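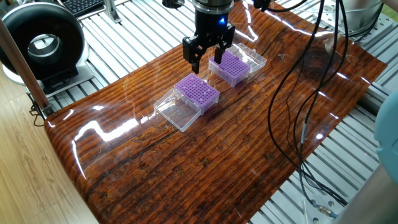
Two pipette tip boxes with purple racks and clear hinged lids, both open.

Pipette tip box

A pipette tip box (also tip rack or, in many labs, simply "a box of tips") is a small lidded container that holds disposable pipette tips upright and ready for use. It is one of the most familiar objects on any laboratory bench, and a wonderfully clever bit of everyday design: a pipette can be pressed straight down into a tip and lifted away with it, so fingers never touch the plastic!

Construction

Most boxes have a base, a perforated rack and a hinged lid. The rack is a flat plate pierced by a grid of round holes, each just wide enough to let the tip's narrow end through while the collar rests on the rim. The commonest grid is 8 by 12, giving 96 places, which matches the layout of the standard microplate and lets a multichannel pipette pick up a whole row in one go (a very satisfying thing to do). Bases and lids are often clear, so the tips can be checked without opening the box.

Lids vary more than one might expect. Some fold right back and lie flat on the bench, others stand up behind the rack, and a few lift off altogether. Users tend to have strong feelings about this.

Colour

Racks come in a cheerful range of colours, and many makers use them to show tip volume. There is no single scheme shared by everyone, so a purple rack from one supplier may hold a different size from a purple rack from another. The teaching laboratory at Asstead keeps a painted key on the cupboard door for this very purpose, with 200 microlitre tips on the upper shelf and the larger ones beneath.

Refilling and reuse

Empty boxes are far too good to throw away. Refill systems such as the Priltier stack supply loaded racks that drop into an existing base, and boxes made of polypropylene can usually be sterilised in an autoclave with the lid on. The Illeo refill works in the same way but comes 3 racks to a sleeve.

Retired boxes lead busy second lives, too. They hold small tubes, stain coverslips, sort screws and beads, and raise seedlings on windowsills. The Dimaculangan collection of laboratory plastics has 700 of them, arranged by hinge type.

See also: Micropipette; Microplate; Autoclave tape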